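About Arkum

Arkum sells and rents small gripper kits for people who already own a robot arm and need it to pick things up. We do the mounting parts, the fingers, the wrist camera, the cables and the software that ties them together. We don't make arms, and we don't sell them.

The company started in a rented unit behind a tile warehouse on Peixoto Road. Our first customer wanted to move cardboard tubes from a bin to a rack and had been quoted for a full work cell, with fencing and a conveyor, at a price that made no sense for one rack. We built a bracket, bought a gripper body, cast some fingers and got it going. The second customer asked for the same thing with a different bracket. After a while we had a drawer full of brackets, and that drawer became the product line.

We have 17 employees. Most of us work in the shop and the rest split their time between support, software and going out to sites. If you call during shop hours, you will reach a person who has put one of these kits together.

What we offer

The Deren kit is our standard package. It includes a two-finger gripper, a mounting plate, a wrist camera, one set of padded fingers and one set of bare ones, a control box and the cable set. It fits most of the small arms people bring to us. If yours has an unusual bolt pattern, send us a drawing and we will cut a plate for it. The rated opening is 100 millimeters. Anything wider needs the long fingers, sold separately.

The Nasia service is for people who would like us to do the setup. You send parts, or we come to you, and we work out finger shape, grip force and approach angle for each one. At the end you get the settings, the recordings from the wrist camera and a short written report that says which parts went well and which did not. If a part is a poor match for two fingers, the report says so and we suggest another supplier.

We also rent the Deren kit by the month. A good share of our customers rent first and buy later, and rental payments from the first two months come off the price.

How we work

Long round parts make up a large share of what people ask us about. Tubes, rollers, bottles and rods all have the same trouble: they roll, they tip, and a small error at the fingers turns into a large one at the far end. We test them at several points along the length and keep the wrist camera running the whole time. The camera sits close to the fingers, so the view is tight and a large part will fill most of it. For checking contact, that is the view we want.

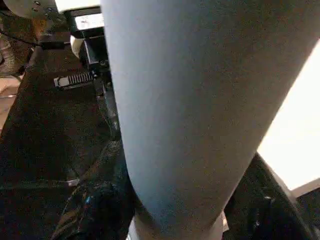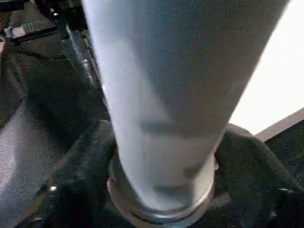

Two wrist camera views from one session with a pale blue-gray cylinder.

We go through recordings with the customer, on a call or at the bench. It takes longer than sending a number, but people know their own parts better than we do. One packaging company spotted a label seam catching on the finger pad before we did. They changed where the seam went and we left the fingers alone.

Grip force is set low to begin with and raised in small steps. We write down the lowest setting that holds through a full move and the highest that leaves no mark. The working setting goes between the two. If the gap is too narrow to be safe, we change the pad before we change anything else.

Every kit is put together and run in our shop before it ships. The person who built it signs the sheet in the box. Keep that sheet — it has the calibration values on it, and support will ask for them.

Support and repairs

Finger pads wear out. We sell them in packs and keep them in stock, and you can change a set with the wrench that comes in the kit. Cables are the next thing to go, nearly always at the connector, from being bent too tightly around the wrist. The manual shows the routing we recommend. Please follow it even if another path looks neater.

The warranty is 2 years on the gripper body and control box. Pads and cables aren't covered. Repairs outside the warranty are quoted before we start, and if you decide not to go ahead we send the unit back as it was, and you pay the shipping.

Schools and colleges get 35 percent off the Deren kit. The discount doesn't apply to Nasia work, which is priced by the day.

Visiting us

The shop is open to visitors by appointment. Bring your parts, as many as you can carry, including a few bad ones. Seconds and rejects are useful to us, as your robot will meet them sooner or later. Parking is at the rear of the building, past the tile warehouse loading dock. Closed-toe shoes are required on the shop floor.

We close for stock counting for one week every March. Orders placed that week ship the week after, in the order they came in.

Page last updated October 28, 2022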